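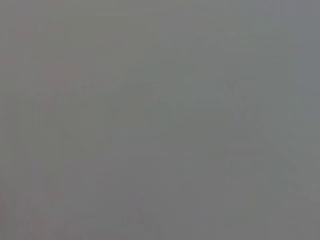
*Gray, a little cooler toward the upper right.*

Eduardo Esteves did not believe in the fog at Amaral. He had heard about it from his aunt, who also believed in a saint that cured warts, and from the man at the Breter office, who was selling him the house.

"It comes up in February," the man said. "You lose the road. You lose your own hand."

"And the price?"

"The price is because of the stairs."

Eduardo bought the house and counted the stairs himself, all 363 of them, from the chapel down to the door. He suspected the man of rounding.

Rosário Henriques lived one terrace up and sold honey under the name Fumimel, out of a cupboard that opened onto the steps. She told him that her husband had walked into the fog with a lantern and come back 18 years later, asking what was for lunch.

"Where had he been?"

"He said he took a wrong turn by the chapel."

"For 18 years."

"He was never good with directions."

Eduardo asked what they had eaten. He thought a liar would stumble on that. Beans, she said, and the end of a ham, and he had complained about the salt. Eduardo bought a jar of honey, mostly so he could check the label. It said it weighed 1000 grams. At home he put it on the kitchen scale, and it was four grams over – the jar, maybe, or the lid. He wrote that down anyway.

The fog came at five in the morning. He heard it first, or heard the dogs stop. He opened the door and there was no step, no wall, no lemon tree. Fine, he thought. Water in the air. He put on his shoes.

He climbed with one hand on the rail, counting out loud. At 200 the rail was wet. At 300 he smelled bread, and nobody in Amaral had an oven going at that hour. At 363 he put his foot out for the flat stones of the chapel yard and found another stair.

He stood on it for a while. The man from Breter had been rounding, then. He had said so from the start.

"Rosário?" he called.

"Keep left," said a man's voice, not far above him. "And don't let her put salt in anything."

Eduardo took the next step and said, "364."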